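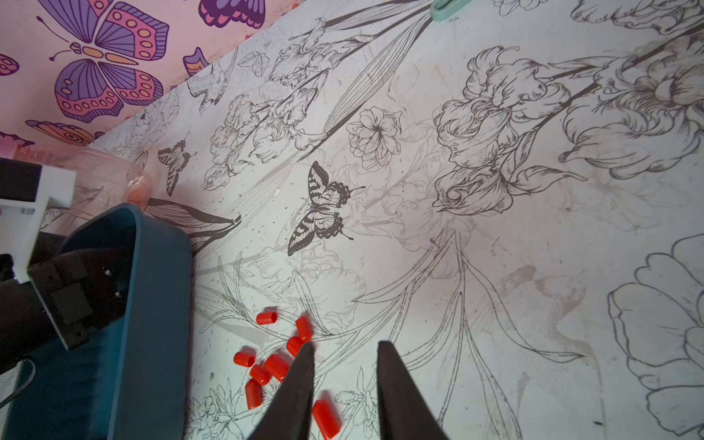
Threads > Water Polo > Zosdale

Zosdale women beat Kanard 12-9 at the Tekcombe pool this afternoon. First win over them in three seasons. Thread with the details for those who couldn't get in.

First quarter was scrappy. Kanard won the sprint, scored on their first possession from a centre forward turn, and led 3-1 at the break. We gave away two exclusions in the first three minutes, both for holding off the ball.

Second quarter much better. Latifa Belkadi moved up to the top of the arc and the ball started going through her. She scored from outside five and then again on the 6 on 5. 5-5 at half-time.

The third was where the game went. Zosdale took it 4-1. The press worked, Kanard kept turning it over at the left-hand wing, and two of our goals came straight off counterattacks. 9-6 with one quarter to play.

Kanard pulled it back to 9-8 early in the fourth. Coach Oluwatosin Wike called the time-out and dropped into a zone in front of centre forward. Kanard shot from distance after that and got one more, late on, when it was already 12-8.

Belkadi finished with five. The other seven were spread over five players, which is a healthier sheet than we had last month. In the opening round she had six of our eight.

Extra player numbers, from the bench sheet: Zosdale scored four from seven, Kanard three from nine. Our penalty defence five metres out wasn't tested - no penalties either way.

Wike afterwards: "We were slow getting back in the first quarter and I told them so. After that they swam properly." He also said the zone is something they'd only practised twice.

Attendance was 473. Last year's fixture in the same pool drew 209. The end stand was opened for the first time this season and the queue at the door was still going at the first whistle.

A correction to my preview thread: I wrote that this was Belkadi's 176th game for the club. It was her 177th. I had missed the cup replay in June.

Table after today: Sangkhawat first on 20, Zosdale second on 17, Kanard third on 16. Three points for a win, so Sangkhawat can't be caught next round, but they still have to come to us.

Injury news. Our number 4 took an elbow above the eye in the third quarter and didn't go back in. She was on the bench with an ice pack and talking to people, so I'd expect her at training. Will post if I hear otherwise.

Someone asked about the disallowed Kanard goal in the second. The referee gave it as inside two metres. From where I was sitting it looked right, but I was at the other end of the pool.

The under 16s played beforehand and drew 7-7. They were 7-4 up with three minutes left. Their keeper made two very good saves in the last half-minute or it would have been a loss.

Next up is Sangkhawat away, 6.30 pm start. It's a shallow-end pool and they play it well - last time there we lost by five. A bus leaves the Tekcombe car park at 3 pm and there are still seats. Put your name on the sheet at the front desk.

Return game against Sangkhawat is the last round, at home. I'll post the start time when the league confirms it.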